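Home Explore Notifications Log in

Thread

Grodomness Players
Three nights done, one to go. Putting a few notes here on how The Salt Road has gone, as people have been asking and the replies are getting scattered.

1/ For anyone new: The Salt Road is a promenade play. You start at the old chapel in Gemmont, walk down to the harbour with the cast, and the last act happens on the slipway. It runs for two hours with a stop for tea.

2/ The story is local. In the play a carter is accused of moving untaxed salt inland at night, and half the village knows he did it and won't say so. We took the bones of it from a ballad and made up the rest, including the trial.

3/ We capped each night at 51 walkers. The lane behind the chapel is narrow and we wanted everyone to hear the quarrel at the gate without the actors having to shout. 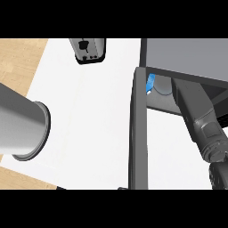 4/ Thursday was the wet one. We kept going. The trial moved under the boat shed roof, which meant the judge had to stand on a fish box and the jury were mixed in with the audience. It played better that way and we've kept it.

5/ Total so far is 122 walkers over the three nights. The wet night was the thinnest. We lost a few at the tea stop, but most of them came back for the slipway.

6/ Money, as this also gets asked. Tickets were £10, under-twelves free. The costumes cost more than planned and the lanterns cost less. We had roughly £2000 to put the whole thing on, from a small arts grant and the spring quiz nights.

7/ The lanterns came from Trinum, the lighting hire place on the industrial estate. They run on batteries and can be dimmed by hand. Real flame was ruled out early on – too much straw in act two.

8/ Music is by Jiang, the trio who did our Christmas show. Fiddle, squeezebox and drum. They walk at the back of the crowd for the first half and then turn up ahead of you at the harbour. They take the steps by the old net store while you go round by the road.

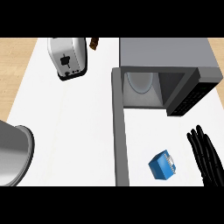
9/ A few people said the second scene was hard to follow. Fair comment. The carter's wife has a long speech there and the wind takes the end of each line. For the last night we've turned her round so she has the wall behind her, and cut six lines about the mule.

10/ The mule is still in the play. It's only the lines about its mother that have gone.

11/ Access. The lane is cobbled and there is one steep bit. If you can't manage it, message us and we'll book you on the lower route, which joins at the tea stop. You miss the quarrel but we give you a printed copy of the scene and a seat near the front for the trial.

12/ Last night is Saturday. Meet at the chapel door at 6.45pm for a 7pm start. Flat shoes, a coat, and a torch for the walk back up. Dogs are fine on a lead, though there is a loud drum in act three.

13/ There are nine places left as I write this. Returns will be sold at the door, cash or card. We won't hold a place after seven – once the walk starts we can't go back for anyone.

14/ Next one is indoors. We're reading scripts over the winter and want something with a smaller cast and more parts for women over fifty. If you have written one, send the first ten pages and a list of characters. Please don't send the whole play yet.

15/ Readings are in the chapel side room on the first Monday of the month. You don't have to act. We also need people who can sew or drive a van.

Replies

saltmarsh_sue
Went on the wet night and was soaked to the knees. Would go again. The bit in the boat shed was the best thing I've seen you do.

pg_tideline
Is the lower route all right for a wheelchair or is it gravel?

Grodomness Players
@pg_tideline Tarmac to the tea stop, then concrete to the slipway. There's a kerb by the bins but we have a ramp for it.

quaybench
Sorry to hear about the mule's mother.

oldgemmont
My gran sang that ballad with a different ending where he gets away by boat. Can write it down for you if wanted.

Grodomness Players
@oldgemmont Yes please.

More from Grodomness Players
Call for scripts: winter readings
The Salt Road: map and meeting point
How we made the carter's coat
Quiz night results
Jiang at the chapel: set list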